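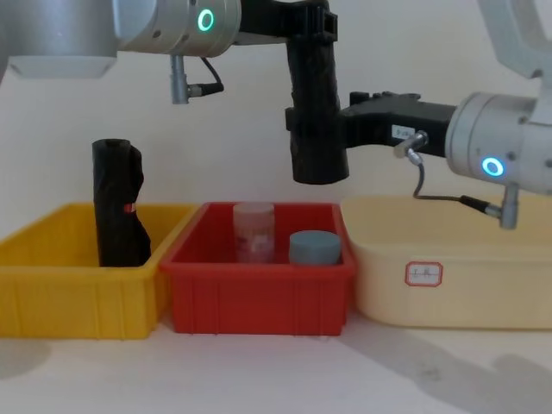 Instruments > Precipitation > Snow Depth and Snow Load > Zurkau 3

Zurkau 3 Ultrasonic Snow Depth Sensor

The Zurkau 3 measures the distance to the snow surface and reports snow depth at a fixed interval. It is intended for unattended weather stations, road maintenance sites and flat commercial roofs where manual stake readings are not practical. The sensor is made by Zusmont and replaces the Zurkau 2, which is no longer stocked.

Principle of operation

A transducer in the base of the housing sends a burst of ultrasonic pulses and times the echo. The speed of sound changes with air temperature, so each reading is corrected using a shielded thermistor on the mounting arm. The corrected distance is subtracted from the stored bare-ground distance to give depth. Readings that fail the echo quality check are flagged and passed through. They are not replaced with interpolated values.

Heavy snowfall, blowing snow and very light new snow all weaken the echo. Expect more flagged readings during a storm than after it. Users who need storm totals should work from the filtered hourly output.

Installation

Mount the sensor on a rigid horizontal arm, facing straight down, above the deepest snow expected at the site. The measuring beam is a cone 29 degrees wide. Keep masts, guy wires, fences and shrubs outside it. On sloping ground, set the sensor level and record the slope in the site log.

Take the bare-ground distance before the season starts, in November at the latest for most northern sites. Grass should be cut short and loose gravel raked flat. If the ground target is a panel, use a light-colored one with a rough finish and fix it at all four corners.

Ice on the transducer face is the most common cause of lost data. The heated ring supplied with the H version switches on automatically near freezing and adds some 3 watts to the load. Battery sites should size the solar panel for midwinter.

Data output

Serial and analog outputs are both fitted. Internal memory holds 2,720 records, stored first in, first out. Each record contains a time stamp, raw distance, air temperature, corrected depth and quality flag. The logger cable is sold separately and is limited to 100 feet without a repeater.

Maintenance

Inspect the face for frost, spider webs and bird droppings at each visit. Wipe with a soft cloth and clean water. Do not use solvent or scrape the face with a tool. Replace the desiccant pack when the indicator card turns pink. Transducers at coastal sites corrode sooner and should be checked every spring.

Application note

The note "Filtering Snow Depth Records in Windy Terrain" by Defne Aydoğan and Hüsnü Uysal covers mast placement and the choice of averaging window. It was written for the Zurkau 2, but the filter settings apply unchanged.

Ordering

Zurkau 3, standard
Zurkau 3H, heated ring
Mounting arm, galvanized
Replacement transducer kit

Related items

Jimbridge roof snow load scale
Yüksel heated rain and snow gauge
Shielded thermistor, spare
Snow stake, painted, sectional
Desiccant packs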